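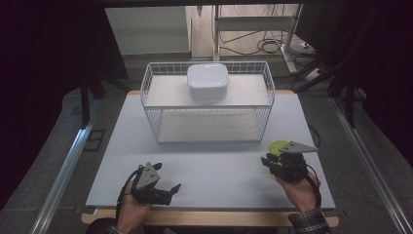 Quyên Diệp

My town of Beltgate is about to spend money on food scrap collection, and I think it is going about it the wrong way. I am in favor of collecting food scraps. I have done it at home for years, first with a bucket on the back step and later in a lidded box in the freezer. My quarrel is with the plan the town put out on 2/2/22, which gives every household a third cart on wheels and then fines people who put the wrong thing in it.

The plan covers 3,937 households. Each one gets the same cart, the same size, whether one person lives there or seven. The cart goes out every week. If the crew finds plastic in it, the household gets a warning, and after the second warning a fine of 34 dollars.

I live on Trenis Street, in a row of narrow houses with no side yards. Most of us keep our trash and recycling carts in front, next to the steps, and there is no room for a third one. My neighbors with strollers already have to lift them over the carts to get to the sidewalk. When I said this at the April meeting, I was told that residents could keep the cart indoors. I don't know who wrote that answer, but I doubt that person has a kitchen like mine.

A cart is the right tool for a house with a garage and a lawn. It takes grass and branches along with the potato peels, and it fills up. In a small household without a yard it will go to the curb with a few pounds of coffee grounds and onion skins rolling around in the bottom. The truck has to stop for it all the same.

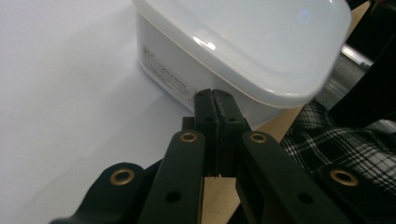
What I would like is drop-off bins, locked, with a code, placed within a short walk of the blocks where yards are small. The Hứa market has had one behind the store for a little over a year. The owners put it there for their own vegetable trimmings and then let customers use it. The code is taped up by the register. They have 211 households signed up, and the bin gets emptied twice a week. I use it. I carry my scraps over when I go for groceries and bring the box home empty, so it is not an extra trip.

The objection I hear most is that people will not walk. Some won't. But some people won't use the cart either, and the cart costs money whether it is used or not. A bin that serves a whole block costs less to empty than a cart in front of every door on it, and if it isn't used it can be moved to another block.

The other objection is smell. I take that one more seriously. The bin at the market did smell the first summer, when it was emptied once a week. They went to twice a week and it got better. It is still not something you want to stand next to in August. A cart by my front steps would be closer, though, and it would sit there all seven days.

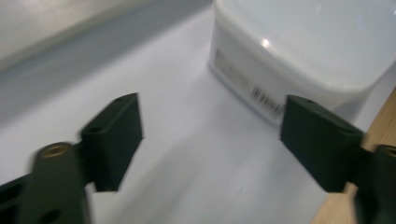 Then there are the fines. I don't think they will teach anyone anything. Most of the mistakes people make with food scraps come from bags and cups that say "compostable" on them and aren't accepted by the plant. I have made that mistake myself. I bought a roll of green bags, used half of it, and then read in the plant's own list that they don't take them. Under the town's plan I could have been fined for buying the thing that was sold to me as the right choice. If the town wants clean scraps, it should mail everyone a one-page list, with pictures, in the languages people here speak, and do it before the first pickup.

I would also like to see the contract. The hauler, Jornuvico, is to be paid per cart handed out, not per ton collected. I have nothing against the company. Any company would take those terms. But a town that pays by the cart will end up with a lot of carts. The draft allows for up to 800 replacements in the first year, which is a high number for something made to last ten.

The town could try it both ways. Give carts to the streets that have room and ask for them, put bins on the streets that don't, and weigh what comes in from each. A year would be enough to tell. 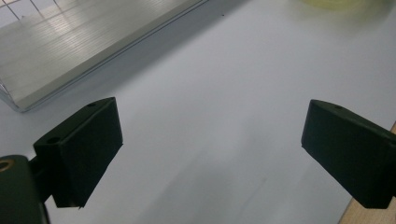 Would drop-off bins leave out people who can't walk that far?

They would if bins were the only choice, so any household that asks for a cart should get one, on any street, at no charge. My neighbor two doors down uses a cane and I would not expect her to carry a box of melon rinds to the market in January. She may want the cart, and she can decide where it goes.

Comments on the plan can be left at the town clerk's office until the vote. Mine is already in.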